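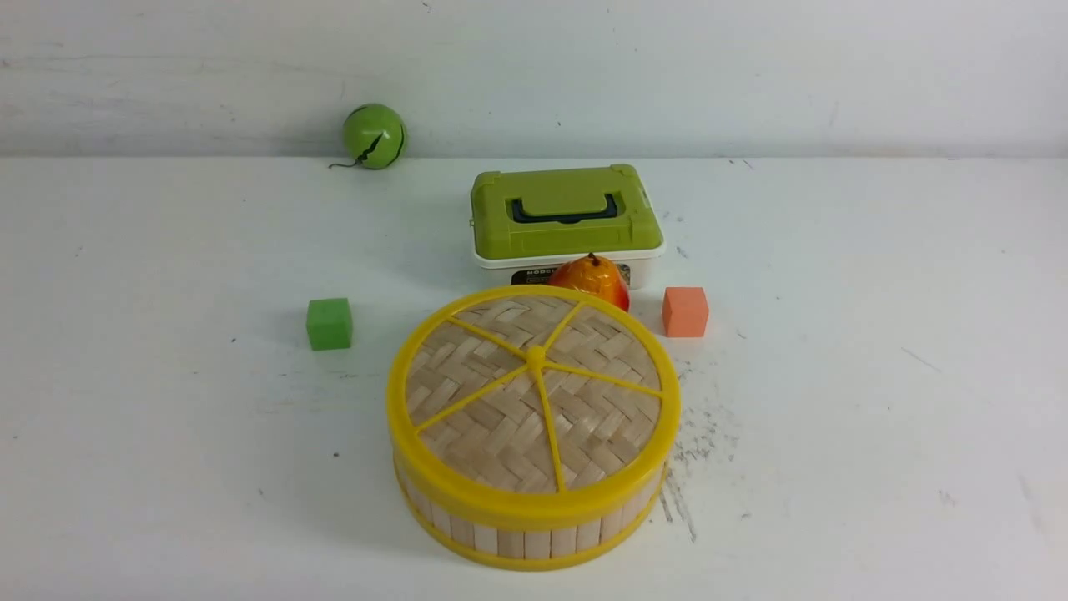

Chapter 6
What Does "Natural" Mean on a Label?

Shoppers pay more for things called natural, and sellers know it. The word turns up on shampoo, flooring, dog food and kitchen goods, and in most of those places it has no fixed meaning that a buyer could check. A careful reader should start by asking what share of the object the word is supposed to cover. Take a round steamer with a woven bamboo lid. The weave is bamboo, but the rim is yellow plastic, and so are the six spokes and the hub in the middle. Would you let a store call it a natural product? A bamboo product? Many people say yes to the second and get uneasy about the first, though they have trouble explaining where the line falls.

The trouble is older than the current fashion for green packaging. Sellers have always liked words that suggest a great deal and promise very little. "Pure," "fresh," "wholesome" and "farm style" all had their turn. What they share is that a false claim is hard to prove, and a claim that can't be proved false should not do much to change your mind.

We will use a made-to-order survey by Lensa Tamiru in this chapter. She showed 40 shoppers a cutting board from a housewares line called Feyisa, first with a plain tag and then with a tag that said "natural living." Most of them raised the price they were willing to pay. When she asked what the new words told them about the board, the answers were vague - "cleaner," "safer," "better for the house" - and none of those things was on the tag.
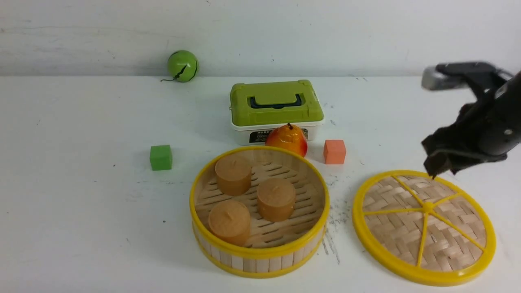 Mulugeta Dinsa objects that all this is too hard on the shopper. In his view people read "natural" as a hint about style, much as they read "classic" or "modern," and they are seldom fooled about what a thing is made of. He may be right about some of them. It still doesn't explain why they would call a board safer after reading two words about living, and a survey of this size can't settle the matter for either side. Keep his objection in mind when you get to the exercises.

Before going on, find a product at home with the word on it and write down what you think it claims. You will need your note again at the end of the chapter.

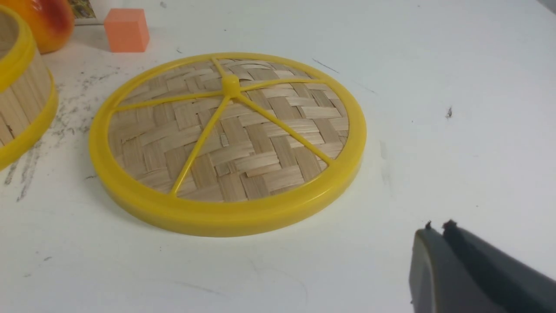
6.1 Claims You Can Test and Claims You Can't

A testable claim tells you what evidence would count against it. "Contains no added dye" is testable. "Inspired by nature" is not, and no lab could help you with it.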